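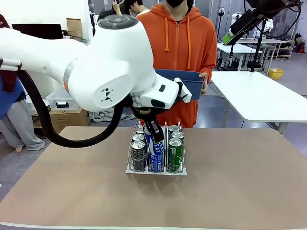 Guides > Robot cells > Budgeting your first arm

So you've got the okay to buy an arm and somebody wants a number by the end of March. Been there! My first budget had one line on it (the arm) and I've been embarrassed about it ever since.

Start with the objects. Write down everything the gripper has to pick up, with the widest and the tallest item at the top. Cans are a good test for us: a tall one in the middle of a rack with shorter ones on both sides tells you quickly if the fingers have room to get down in there. I paid $618 for a set of Skatar fingers that were too fat for that job, and Darnell Tillman still brings it up.

Next, the small stuff. Give it its own page, I mean it. Ours had 11 lines:

- wire racks, trays and bins
- spare fingertips and pads
- cable hose and clips (measure with the arm stretched all the way out, then add slack)
- a table that doesn't wobble
- storage boxes, labels, the boring things

That page came to $1015 on the Saavedra cell, and I'd guessed half.

Then floor space. Tape out the full reach before you order, and leave room for people to stand behind the table and swap items. If there's a second arm on a pole stand nearby, tape that one too! Chia-jung Chuang does hers with string, which is slower but you can see the overlap better.

For quotes, ask for the gripper and the arm as separate lines. Mikorov bundled ours and Cullik didn't, so comparing them took me a whole afternoon. Ask about shipping as well, even on little parts. I got charged $95 to receive one bracket.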